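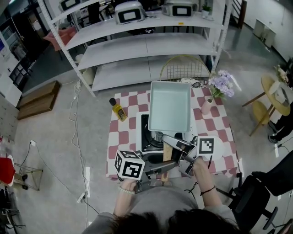 Sheila Marsden
Tutor, Home Skills evening course, Skadbridge Adult Learning

Session 4 handout: Clearing and setting up a small cooking table

Last time we dealt with cupboards. This session is on the table itself, for people who cook on a portable or tabletop stove and have no run of worktop to spread out on. The example for the session is the table at the top of the page, with its checked red and white cloth, white gas stove, aqua bin and vase of purple flowers.

1. What has to stay out

Write down what you used the last time you cooked. Leave off anything you only moved out of the way. For most of the group the list is short: the stove, a pan, a wooden utensil, oil, a plate. Everything else on the table is either storage or decoration. Both are allowed, but they come second.

2. Large containers

A big bin is useful for carrying things to and from the sink. It is also the item most likely to end up over the stove, as the pale aqua one does on our table, where it covers most of the burner area. An empty bin takes up as much room as a full one. Give it a place on the floor or a low shelf and bring it up when there is something to put in it. Nothing plastic goes over a burner at any time, lit or unlit.

3. Oil

Stand the bottle upright, cap on, to the side of the stove and never behind it, so that you don't reach across a flame. If it leans, it is in the wrong place. A saucer underneath will save the cloth.

4. Cloths, doilies and flowers

Branislav Urban asked last term whether a tablecloth should come off before cooking. My answer is yes, if the stove sits on the table. Fold it back at the very least. The same goes for a lace doily. Flowers can stay in the room – move the vase well away from the heat, and watch for stems that spread wider than the base.

5. Wire racks

A rack with a grid can stand at the back, but check what it is doing there. If nothing hangs on it or leans against it, try the table without it for a week.

Practice for next session

Clear your own table completely. Allow 30 minutes. Put back the stove first, then the items from your list in section 1. Cook one meal before anything else goes back, and note what you had to fetch.

Bring the notes with you. Kristýna Urban will be taking the first half and we start at 7 in the usual room. Spare copies of the Session 3 handout are in the folder by the door.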